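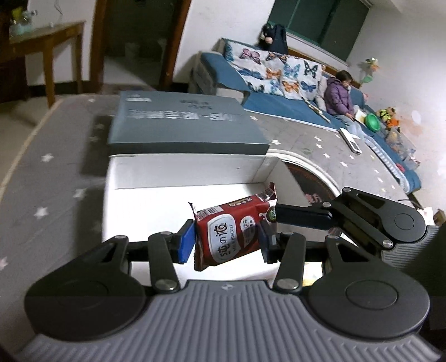
Re: [fultville-swaps] Snack boxes, and what to do with the spare room

Wednesday's digest only reached me this morning, so sorry if half of this has been answered already.

On 21 Nov someone on the list wrote:
> We've got the in-laws for a week and the spare room is a tip. Toys
> everywhere, books everywhere, and I keep finding biscuits down the
> back of the sofa. Does anyone have a system that lasts longer than
> a day? Also, are the little red packets from the Odoi shop any good?
> I was thinking of getting a box of them in for the visit.

Biscuits first, obviously! I do like the red ones with the white oval on the front (ours say BISCUIT in English on the label, which is about all I can read of it). They're small, so one is just right with a cup of tea and two is greedy. Odoi had them at the till last week and I came home with 22, which seemed sensible at the time. Do check the crimped end before you put them away though, I had a couple that had started to split and they go soft in no time.

As for the room, ours is a bed, a blue sofa and not much floor, so I feel your pain. What's worked for us is a clear plastic box for the toys. I've tried baskets and I've tried the nice lidded ones from Prinent, but if the kids can't see what's inside they tip the whole lot out to look. With the clear one they can spot what they want and (mostly) leave the rest alone.

Books are harder. The big flat ones won't go on our shelf at all, so they end up lying on top of whatever box is nearest. I've given up fighting it. Somebody will be reading on the sofa with a coat on anyway, whatever I do with the heating.

Oh, and throw a blanket over the sofa before anybody gets near it with a biscuit. Ours has butterflies all over it and you'd be amazed what it hides. It goes in the wash on Sundays, crumbs and all, and it's much less bother than hoovering the cushions.

If you're short of boxes I've got 6 spare from when we moved, up to 200 mm deep I think, no lids. Free to anyone who can pick them up from the Widico end of town. Evenings are best.

Hope the visit goes well!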